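Week 6 notes - stock control for small shops
Intro to Retail Operations
Notes by Ketsara Thammasiri (fill in your own examples, I went fast)

Carrying on from last week. We got as far as why you hold stock at all. Short version: customers won't wait, suppliers are late, and ordering one of anything costs a fortune in freight.

Three costs to keep straight
Buying cost - what the invoice says.
Ordering cost - freight, paperwork, someone's time unpacking and checking. Same whether you order 2 cartons or 30.
Holding cost - rent on the space, insurance, stuff that gets dusty or goes out of date, money tied up. Everybody forgets the money tied up.

Ordering cost pulls you toward big orders. Holding cost pulls you toward small ones. Most of this week is finding a spot in the middle you can live with.

Reorder point
Daily sales x lead time in days, plus safety stock.
The Nair hardware shop again (same one as the week 4 handout). Sells 30 tins of deck oil a day in December. Supplier takes 10 days. So 300 tins go out the door while you wait. Kirsten Caron keeps 100 spare on top, so she reorders when the count hits 400.
Note this is a summer number. In July she'd be drowning in deck oil. Redo it each season, don't just leave it in the system.

Safety stock - no magic formula at this level. Look at your worst late delivery last year and your busiest week. If both happend together, how short would you be? Start there and trim.

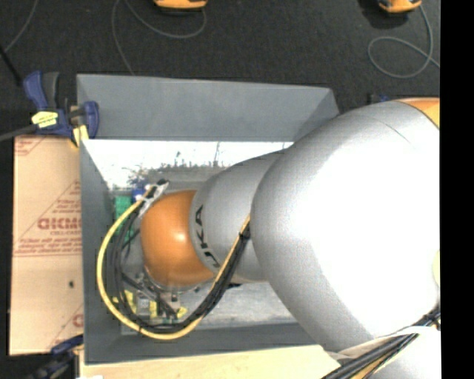 Lead time is not just the truck. Count from the moment you notice you're low:
noticing
raising the order
supplier picking and packing
transport
your own receiving - carton sits out the back unopened for two days, that's two days of lead time

People argue with me on the last one every year. If the customer can't buy it, you haven't got it.

Picking errors
Wrong item in the carton, right item on the docket. Check on arrival, before signing if the driver will let you. Cilteck and Jarness dockets (pages 3 and 4 of the reader) have the same order set out two ways. Look at where the unit of measure is. "6" on one is six cartons, on the other six singles. Guess which one people get wrong.

ABC sorting
A items - few lines, most of the dollars. Count often.
B - middle. Count now and then.
C - screws, washers, cable ties. Lots of lines, hardly any money. Two-bin method does fine: empty the front bin, order more, use the back bin meanwhile.
Sort by yearly dollars, NOT by unit price. A cheap thing that sells all day can be an A. Colour code the shelf labels if you like, some shops do.

For the tute
Do the Nutis exercise, parts 1 and 2. Show your working, even if its messy. Bring a calculator, phones are ok.
Read ahead on shrinkage if you get time. Kirsten is coming in for the second hour so have a question ready for her.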